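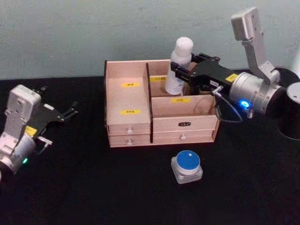

Wooden drawer organiser with a small glass jar in front

Nokus Growers' Help > Seeds and propagation > Storing

Drawers or jars for saved seed? And how long will it all keep?

Posted 11/11/2022 by Panagiotis Christodoulou
Viewed 3,819 times

Hello everyone! First proper year of saving my own seed and I have gone completely overboard. I started in July with a few lettuces that bolted before I could eat them, and I enjoyed it so much that I carried on with everything else on the plot. I now have French beans, runner beans, two kinds of pea, four tomatoes, coriander, marigolds, sweet peas, calendula, poppies and a big brown envelope that just says "kale??" in my own handwriting.

At the moment it's all in paper envelopes in a shoebox on top of the fridge. I love going through it but it's a mess, and my sister says the top of the fridge is too warm anyway.

What I'd like to know is whether to go for a set of small wooden drawers, which would look lovely and let me sort by sowing month, or glass jars with proper lids. I've read that seed has to breathe, and I've also read that it has to be sealed up tight, and I can't see how both can be right. Our kitchen gets steamy. I could also use the cupboard under the stairs (cool, dark, a bit stuffy) or the shed (dry enough, but freezing in winter).

Also, how do I know when something is dry enough to put away? The beans rattle but the tomato seed has stuck itself to the kitchen paper and I can't tell anything from looking at it.

Any other beginner mistakes you can head off would be very welcome. I'm already planning next year's!

Terkix
Accepted by the person who asked

What a haul for a first year! I've been saving seed on a heavy clay plot for a long time and I still get a thrill from it every autumn.

The two bits of advice you've read are about different stages. Seed that's still drying needs air round it, so paper envelopes, saucers, old plates, anything open. Once it's properly dry you want to stop it taking up damp again, and that's when a lid comes in. The trouble starts when people put the lid on too early. Seed sealed up with moisture still in it goes mouldy, and you don't find out until spring when you open it and get that smell.

For dryness:

Beans and peas: bite one, or press it hard with a thumbnail. If you leave a dent, give it another week or two. Hitting one with a hammer on the back step also works, a dry bean shatters and a damp one squashes. (I do this more often than I need to.)

Lettuce, calendula, marigold, coriander: rub some between your fingers. It should feel crisp and the chaff should crumble. A fortnight on a plate in a room with the window open a crack is usually plenty.

Tomatoes: kitchen paper is fine, you haven't ruined them. Once the paper is bone dry, cut it into little squares with a seed or two on each and sow the square, paper and all. Next year try scooping the seed and pulp into a cup with a splash of water, leave it for a few days until it looks horrible, then rinse it in a sieve and spread it on a china plate. It comes off cleanly and it's very satisfying.

As for drawers against jars, I'd use both, in a way. Jars in the cupboard under the stairs for anything you want to keep more than one winter. Leave the seed in its labelled paper packet and stand the packets up in the jar, so you can have ten varieties in one. Add a spoonful of dry uncooked rice in a twist of cloth if you're worried about damp. Bake the rice in a low oven first and let it cool, otherwise it has nothing left to soak up.

Drawers are brilliant for what you're going to sow this coming spring. Open wood won't keep steam out, so don't put them in the kitchen, but in a bedroom or hallway from January until May they're a joy. Sort by month and you open March and there is March!

On how long it keeps, in my own cupboard:

Parsnip: one year, then compost it
Onion and leek: two years if you're lucky
Lettuce: three or so, gets patchy
Peas and beans: three to four
Tomatoes: I've had good plants from seed that was seven years old
Kale: four or five easily

Which brings me to your envelope. If you had any other cabbage relation flowering near your kale (sprouts, broccoli, a neighbour's purple sprouting), they'll have crossed and you'll get a surprise. Sow it anyway! Crossed kale is nearly always edible and sometimes gorgeous.

quintanilla_plot

i just use jam jars. never had a problem. dont put them in the shed though, mice had my whole lot of peas one winter and they got into a biscuit tin to do it

Vonura

I agree with nearly all of what Terkix says, but I'd add labels, labels, labels. Write the variety, where it came from and the year on the packet itself, in pencil. Pen fades and runs, and a label stuck on a jar lid ends up on a different jar by February. I once grew a whole row of what I thought was a dwarf bean and it was over the shed roof by midsummer.

The other thing I'd tell any beginner is to do a germination test in January. Damp kitchen paper on a saucer, ten seeds, fold it over, slip it in a loose plastic bag and put it somewhere warm. (Top of the fridge is perfect for this, so tell your sister it has its uses.) If eight come up, sow as normal. If four come up, sow twice as thickly. If it's one or none, you've still got time to swap with someone.

And do swap! Poppies are the best currency going. I shook one patch out over a tray and stopped counting at 900, and nobody needs that many poppies. Our village swap started on a trestle table and we gave out 400 packets last spring, most of them folded out of old newspaper. People bring things you'd never see in a catalogue.

One small disagreement: I wouldn't bother with rice. It takes up very little. A sachet of silica gel out of a shoe box does a better job in a small jar, and you can dry it out and use it again.

Comments on this answer (2)

Panagiotis Christodoulou: This is all so helpful, thank you! I bit a runner bean and it dented, so they're back on the tray. Is it all right to keep the sweet peas in the same jar as the edible ones?

Vonura: Yes, but please mark them very clearly. Sweet pea seeds are poisonous and they look a lot like the ones you eat. If there are children in the house, I'd give them a jar of their own on a high shelf.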